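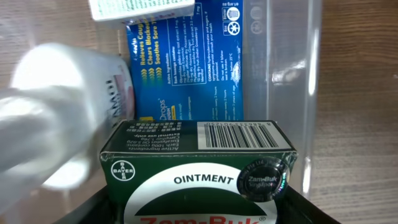 Gonville, December 2019
Figure 1. Zam-Buk ointment box, front and top faces, with barcode panel and round seal.

4. What happens to a dropout's voters

4.1 The question

Section 3 showed how often candidates leave a party primary after the filing deadline. We now turn to the part of the project we have most looked forward to writing up, the fate of the voters they leave behind. When a three-way race becomes a two-way race, the candidate who goes home usually says a few words about who should win. Reporters tend to treat those words as a transfer slip, as if a block of support could be signed over from one campaign to another. Campaign staff are more careful, and our interviews in Zavmont gave us good grounds to think the staff have it right.

The Vavano primaries are a wonderful place to study this. The county prints its ballots early, so the name of a candidate who quits in the last weeks stays on the paper. Votes for that name are counted and reported by precinct like any others. This means we can see two things that are normally hidden: how many people stick with a candidate who has left, and where the remaining votes seem to go. In most places the name is simply removed and the trail ends there.

4.2 Precinct returns

We use returns from 200 precincts, all in districts where at least one primary candidate quit after the ballots went to the printer. Precincts whose lines were redrawn between elections were left out before any other choices were made. For each one we have the vote for every name on the ballot, the number of registered party members, and the results of the previous contested primary for the same seat.

We coded each exit by what the candidate said on the way out. Some endorsed a rival at the same event where they announced they were leaving. Others waited a week or more. A third group endorsed no one, and a few took the trouble to say that they would not. Working through the old local papers for these statements was slow, and it was also the most fun any of us has had with a coding sheet. Small-town exit speeches are rich material. One candidate spent most of his on a drainage dispute and got to the race in the final paragraph. We coded him as neutral, after a long discussion.

Precinct returns can't tell us how any one person voted. Everything in 4.3 is about places, and a place can shift because different people turned out. To get some hold on this, we added a mail survey of registered party members in the Zavmont districts. The forms went out in February, while memories of the race were still fresh, and we received 800 usable replies. The survey asked who the person had first planned to support, whether they had heard that the candidate was out, and what they did in the end.

4.3 Results

The first result jumped out of the data before we had fitted a single model. Candidates who quit keep a good share of their vote in their own home precincts, even when they have endorsed someone else and even when the news was on every front page. In the survey, many of the people who did this said they knew perfectly well that the candidate was out. They gave answers such as "she earned it" and "I told him I would." We had expected these votes to be mostly mistakes, and we were delighted to be wrong. They look much more like a thank-you note.

Second, timing matters more than warmth. An endorsement given at the exit announcement is linked to a clear gain for the endorsed rival in the precincts where the departing candidate had been strong. A later one is linked to very little, however glowing the language. Our reading is that the exit itself is the news. Voters who hear both facts together remember them together, while a second announcement has to find its own audience, and in a local race that audience is small.

Third, geography can beat a friendly word. Where the departing candidate and the endorsed rival came from opposite ends of a district, the gain shrank, and in the two most rural districts we could not find it at all. Survey replies from these areas talk about roads, the school bus garage, and which end of the district had held the seat last. The endorsement rarely comes up. Readers who have worked on a county race will probably nod here, but we know of little earlier work that could put the pattern next to actual votes for a departed name.

4.4 Checks

We ran the main comparison again without precincts that had fewer than 100 votes in the primary. The home-precinct result stayed the same and the timing result became slightly stronger. We also dropped each district in turn, to see whether a single colorful race was driving things, and none was. Finally, we took almost 20 exit statements that two coders had disagreed on and switched each to its other possible code. The rural result is the one that moves, and we would ask readers to hold it loosely until more districts can be added.

Turnout is the open problem. Precincts where a strong local candidate left did see fewer people vote, so part of what looks like a gain for the endorsed rival may be a smaller pool. The survey helps a little, as it includes people who stayed home, but people who skip a primary are also more likely to skip a mail form. We return to this in Section 5, using the Karagiannis turnout file, which records participation by household and lets us follow the same addresses across three primaries.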